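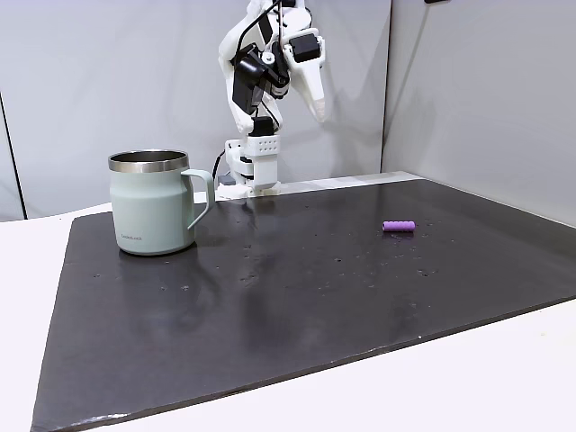 *A placa escura da Brallby, com uma caneca LocknLock verde-clara em cima.*

**Placa de mesa Brallby 2081, preta**
Comprada na Trorncombe por R$ 209, frete à parte
Tempo de uso: dois meses

Comprei a placa para cobrir uma mesa branca que já estava marcada de café. Queria uma superfície grande, lisa, escura, que aguentasse caneca, papel, ferramenta pequena e pano molhado no fim do dia. A toalha plástica que eu usava antes enrugava nos cantos e grudava no braço. A outra opção era trocar o tampo, e o orçamento do marceneiro passou bastante do que eu queria gastar.

A embalagem chegou inteira. A placa veio entre duas folhas de papelão, com uma película protetora na face de cima. A película sai em uma puxada só se você começar pelo canto e for devagar. Eu comecei pelo meio de um lado e ela rasgou em tiras, então perdi uns bons minutos catando pedaço com a unha. O manual é uma folha dobrada, em inglês e em espanhol, e trata quase só de limpeza. Sobre o material, nem a folha nem a página da loja explicam muita coisa.

## Tamanho e encaixe

Ela cobre a maior parte da mesa e deixa uma faixa branca aparecendo nas bordas. Eu preferia que fosse até o fim, mas a Brallby só faz essa linha em duas medidas e a minha já é a maior. Antes de comprar, meça o tampo e também a largura da porta por onde ela vai passar. A minha entrou inclinada.

Nivelada, fica quieta. Nos primeiros dias escorregava um pouco quando eu apoiava o cotovelo no canto e empurrava. Coloquei quatro pedaços de fita antiderrapante por baixo e parou. A loja vende um jogo de apoios para isso, separado, que não comprei. Pelo preço, achei que devia vir na caixa.

O canto direito chegou com uma leve ondulação. Deixei uma pilha de livros em cima de um dia para o outro e assentou. Se não tivesse assentado, eu teria devolvido.

## A cor

No anúncio é preto. Na mesa, depende da hora e da luz: às vezes é preto mesmo, às vezes é um cinza bem fechado, de carvão. Gosto mais do segundo. Quem quer combinar com um móvel preto de verdade deve saber disso antes de fechar a compra.

O brilho é maior do que eu esperava. A descrição da loja fala em "acetinado", palavra que cada um entende de um jeito. Com lâmpada no teto, a placa devolve a luz em manchas claras, e nesses pontos o escuro fica acinzentado. Para ler papel em cima dela não atrapalha. Para trabalhar com a cabeça baixa o dia todo, cansa um pouco. Acabei desligando a luz do teto à tarde e usando uma luminária de lado, que resolveu quase tudo.

## Poeira e riscos

Esse é o ponto fraco. Tudo que é claro aparece: pó, fiapo, migalha, marca de dedo. Passo o pano de manhã e antes do almoço já há pontinhos espalhados. Em uma mesa branca eles também existiam, claro, só que eu não via. Quem se incomoda com isso deve comprar a versão clara e pular o resto deste texto.

Quanto a riscos, há marcas leves de arraste depois desses dois meses. São superficiais, e a maioria some quando se olha de frente e volta quando se olha de lado. Não consegui tirar nenhuma com pano. Estilete eu não testei e não pretendo testar, porque a folha de instruções diz com todas as letras que a placa não serve de base de corte.

Objetos de metal pedem cuidado. Levante em vez de arrastar. A caneca que uso todo dia, de interior metálico e acabamento fosco por fora, não deixou marca que eu saiba distinguir das outras. Ela fica bem em pé na placa, sem balançar, e o verde-claro dela no fundo escuro é fácil de achar no meio da bagunça. Parece bobagem, mas eu já derrubei muita xícara escura em mesa escura.

## Água

Foi o que me fez comprar, e foi onde ela se saiu melhor. Na mesa antiga, qualquer pingo de café que passasse da noite virava uma auréola. Na Brallby, o líquido fica por cima. 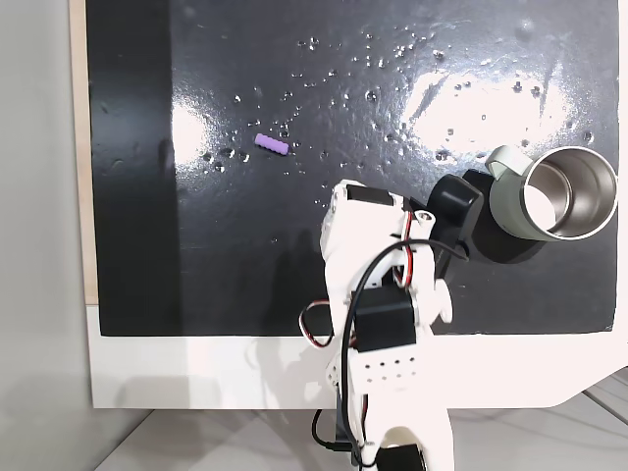 A água forma gotas separadas e fica parada onde caiu, sem se espalhar em poça fina. Isso é bom e ruim. Bom, porque dá tempo de pegar um pano e salvar os papéis. Ruim, porque o pano seco empurra as gotas de um lado para o outro antes de absorver alguma coisa, e o que sobra são riscos de pano, aquelas faixas meio foscas que só aparecem contra a luz.

Testei três jeitos de secar:

- **Papel-toalha.** Absorve bem, mas solta fiapo. Em fundo escuro o fiapo aparece inteiro.
- **Pano de prato de algodão.** Seca devagar e deixa faixas. Com o pano já úmido fica pior.
- **Microfibra.** O melhor resultado. Uma passada para recolher, outra com o lado seco para dar acabamento. Ainda assim ficam algumas manchas se a luz vier de cima.

Café com açúcar dá mais trabalho. Se secar, precisa de pano úmido com uma gota de detergente neutro, depois outro pano só com água, depois microfibra. Fiz isso num sábado em que a mesa tinha ficado suja desde a véspera e saiu tudo, sem sombra. Com álcool não mexi, pois o fabricante pede para evitar.

Há uma coisa a vigiar, que é a borda. Se a água escorrer para fora e entrar por baixo, ela fica presa entre a placa e a mesa e demora a secar. Aconteceu uma vez comigo. Tive de levantar tudo, secar os dois lados e esperar antes de baixar de novo. Depois disso passei a limpar sempre das beiradas para o centro.

## Calor e barulho

Caneca térmica não esquenta a placa a ponto de eu perceber com a mão. Panela e assadeira eu não colocaria. A folha recomenda descanso para "recipientes quentes", sem dar temperatura, e eu segui.

Barulho: pousar metal nela faz um estalo mais seco do que na toalha plástica, e um pouco mais alto do que na mesa nua. Em casa, à noite, dá para notar. Um porta-copos acaba com o problema, embora esconda um pedaço da superfície pela qual se pagou.

## Comparação com a Gandis

Antes dessa usei por pouco tempo uma placa da Gandis, emprestada do escritório. É mais barata, mais fina e bem mais fosca. Reflete menos e disfarça melhor o pó. Em compensação, segurava mancha de café, e os cantos começaram a levantar logo. Se a sua mesa só recebe papel e teclado, a Gandis basta e sobra dinheiro. Para quem vive com bebida por perto, a Brallby compensa a diferença.

Vi também a linha Berhe na mesma loja, com borda levemente elevada para conter líquido. Seria a solução para o problema da água por baixo. Só que a borda incomoda o punho de quem escreve à mão, e a medida grande estava em falta quando comprei.

## Resumo da compra

**Gostei:** não mancha com café, limpa rápido, firme depois da fita, boa área útil.

**Não gostei:** mostra todo o pó, reflete a luz do teto, pega marca leve de arraste, apoios vendidos à parte, película chata de tirar.

**Compraria de novo?** Sim, na versão clara. A preta é mais bonita no primeiro dia, e nos outros pede pano. Fico com a minha porque já está colada com a fita e porque a mesa embaixo continua manchada.

**Nota:** 7 de 10.

Atualização: escrevi para a Trorncombe perguntando pela película, e responderam que o lote novo vem com uma aba no canto para puxar. O meu não tinha.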